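10/26/24 — steamer task, Flultedthorpe bench

Right, writing this up before I forget which settings I ended on. Long day, decent day, my shoulders know all about it.

Where we were this morning: 165 usable episodes of the bun task in the can, target is 410 before we hand the lot over for the first proper training run. The Sterkora people want the mixed set (buns, cups, the cloth folding) all at once, but I've told Zoi I'd much sooner send them one task done well and let them chew on that. She agrees, or at least she didn't argue, and with Zoi Gavalas that counts as a yes.

The task as it stands, for anyone picking this up next week: steamer open on the table, lid off to the left, plate to the right. Move the buns one at a time between pot and plate. Right arm does the buns, left arm is only needed for the lid episodes and otherwise hovers at the front where it won't knock anything. Start each episode with both arms parked, end it with both arms parked. If you forget to park at the end, bin it, don't try to rescue it by trimming. I tried trimming a batch back in March on the cups and it made a right mess of the timing.

First hour went on the grip. I had the closing force where Andreadis left it for the cups, which is far too keen for a bun. You get a beautiful confident pick and a bun with a waist. Dropped it in steps until the fingers just held, then went up one notch for safety. Value's in the config under bun_soft — please don't overwrite the cup one, I copied it for a reason!

Second thing was height over the rim. The steel edge of the pot is the real nuisance in this task. If you come in low you clip it, and if you come in very high you spend half the episode travelling through empty air, and the policy will happily learn to dawdle up there. What I settled on is passing just above the rim, slowly, then straight on. It feels fussy for the first few goes and then your hands get the hang of it.
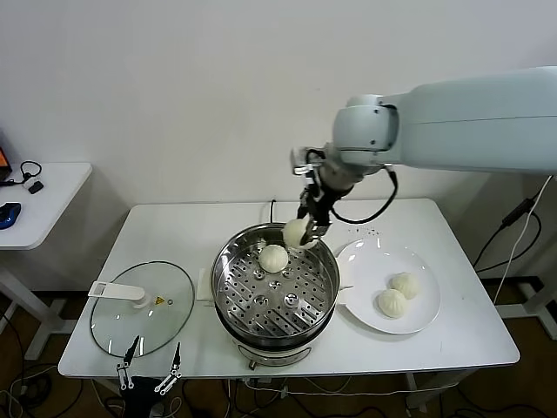 Right gripper with a bun just over the rim. One on the tray, two on the plate.

That height is about what I want from everybody. Look at how near the fingers are to the steel — that's fine, that's the clearance, please don't add more because it makes you nervous. (It made me nervous too.)

The wrist cable is still on my list. It hangs in a loop beside the gripper and on some reaches I can see it swing in the head view. I haven't caught it snagging on the rim yet, but I don't love it. Hesier sent over a set of clips and I'll have a go at fitting them tomorrow if the bench is free. If we do move the cable, the head view changes slightly, so I'd like to do it at a clean break between batches and write down the episode number. Last time somebody tidied a cable halfway through and we only spotted it when the curves went odd.

Reflections: the pot rim throws light back at the camera and the glass lid does a bit of it too. I did wonder about dulling the rim with tape. Decided against it, for now anyway. Whoever ends up using this thing will have a shiny pot. I'd rather have the glare in the examples and let it cope. Zoi thinks we should do one small batch with the overhead light off so there's some spread, and I think she's right, so I've put it in the plan below.

Variation, and this is where I got a bit cross with myself. I watched back a stretch from this morning and I'd been putting the buns on the plate in nearly the same spot every single time, side by side, same half, like I was laying a table for guests. Of course the policy will learn that the plate only has one half. After lunch I got stricter: shift the plate before each episode, turn the pot a little, and start with the buns in different places on the tray. Pleated side up mostly, but a few on their sides as well, because a tipped bun rolls and you want the recovery in the data. I've kept the recoveries in as long as they end well. Fumble, pause, try again, success — keep. Fumble, bun on the floor — bin.

Crumbs on the table: wipe between batches, no need to be precious about it in the middle of one. Do look at the finger pads though. They get a bit tacky after a long run and then the release goes wrong, the bun hangs on for a moment and comes off crooked. I lost 12 episodes to that before I twigged what it was. A damp cloth sorts it in seconds. I've written CLEAN PADS on the sheet in capitals, sorry for shouting.

Also a teleop note. My lag felt worse in the afternoon. I don't have proof, only grumpiness, and it might simply have been tired arms. Could somebody fresh run ten minutes on the same settings and tell me whether it feels sticky on the way down? If it does I'll have a look at the logging, which was writing everything to the same disk as the camera streams when I last checked.

Count at close: 200 usable, with the morning ones tagged plate_same so they can be weighted down or left out. Slower than I'd hoped, but the later ones are much nicer to watch.

Next:
— cable clips, at a batch break, note the episode number
— small batch with the overhead light off
— lid episodes, left arm, start with the lid in the same place until we've all had practice
— fresh buns, these ones have been through a lot
— ask Andreadis whether the cup force was ever measured or just felt right

Rig's powered down, leader arms are on their stands, config pushed.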